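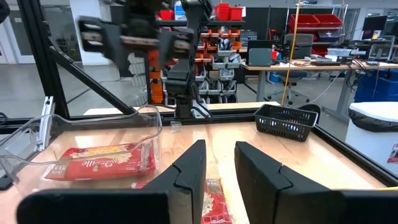

Can a machine pack the groceries or clear the kitchen bench yet?

It can do parts of both, slowly, with a person nearby. A two-armed machine will pick up a packet and put it in a bin on most attempts. Doing it every time, with any packet, in any kitchen, is still some distance off.

Home | Features | Industry | Interviews | Subscribe

21 May 2026

The manipulation group at Karkthorpe has spent the year on what its lead engineer calls "the boring middle" of automation: chores too varied for a fixed machine and too dull for anyone to want. The engineer, who asked that the article stay on the work and leave names out of it, spoke to us over two sessions, one at the bench and one by phone.

The group's task list is written in ordinary language. Put the snacks in the bin. Move the basket. Clear the table. Each line is scored pass or fail, with no marks for getting close. Between January and the time we spoke, the group had logged 1000 attempts at the packing tasks, of which 775 were passes.

"People hear that and think it's a good mark," the engineer said. "If you employed someone on a checkout and they fumbled close to a quarter of the items, you'd be having a talk with them by morning tea."

Soft packaging accounts for much of the shortfall. A rigid box has edges that stay where they are when a finger touches them. A bag of chips changes shape as it is gripped, and the contents shift to one end when it is lifted. The controller must decide how hard to squeeze before it knows what it is squeezing.

"You can feel a packet start to slide and correct for it without noticing you've done it. Our fingers are two flat plates. They know how far apart they are and how much current the motor is drawing, and that's most of what they know."

Clear plastic is the second problem. A transparent bin wall often gives a depth sensor nothing to measure, so the software may treat it as open space. The group now works mainly from colour images and has the planner keep a margin around any container rim. The margin costs time, and in a small bin it also costs room.

I asked why two arms were needed for a job most people would do with one hand. The answer was that most people do not do it with one hand. They steady the bag, hold the lid or shift the thing in front. On a shop floor the second hand is rarely idle. Getting two arms to share a small table without waiting on each other has taken up more of the group's programming hours than grasping has.

Kitchen goods bring their own difficulties. A box grater is tall for its footprint and tips if it is nudged near the top, although a handle gives the fingers an obvious place to close. A flat, round item such as an iced cookie is the reverse: stable, with very little to hold. The fingers have to come in low from both sides, close to the tabletop, and a few millimetres of height error means either a miss or a scrape.

"Flat things are miserable," the engineer said. "A card lying on a table is about the worst object there is. You'd slide it to the edge and pinch it. We can program that, but then you need to know where the edge is and what's already sitting there."
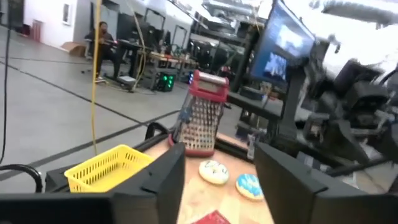

What a shop would pay for

Karkthorpe's commercial partner, Culter, supplies shelving and back-room equipment to small grocers. Its interest is narrow. Culter wants to know whether a machine could sort returned and misplaced stock into baskets after closing, when speed matters less and there are no customers to walk around.

The engineer regards this as the most realistic near-term use. A worker can sort a basket of mixed returns in a couple of minutes. The machine takes far longer, but it has the night. The difficulty is the item it drops at two in the morning, which stays on the floor until staff come in.

"A slow machine is fine. A slow machine that stops and needs a person is a person's job with extra steps."

A longer trial, under the project name Skesberg, is planned at 2000 attempts, with objects swapped between runs so the software cannot lean on familiar ones. An early set with unfamiliar objects gave 651 passes in 1000. The engineer considers that figure the more useful of the two.

As for the home, the engineer would not give a year. Wiping a flat bench and loading a fixed container were described as plausible. Folding, peeling and anything involving a full glass were not.

"My own kitchen drawer would beat it," the engineer said. "It beats me some days."

14 comments | 38 shares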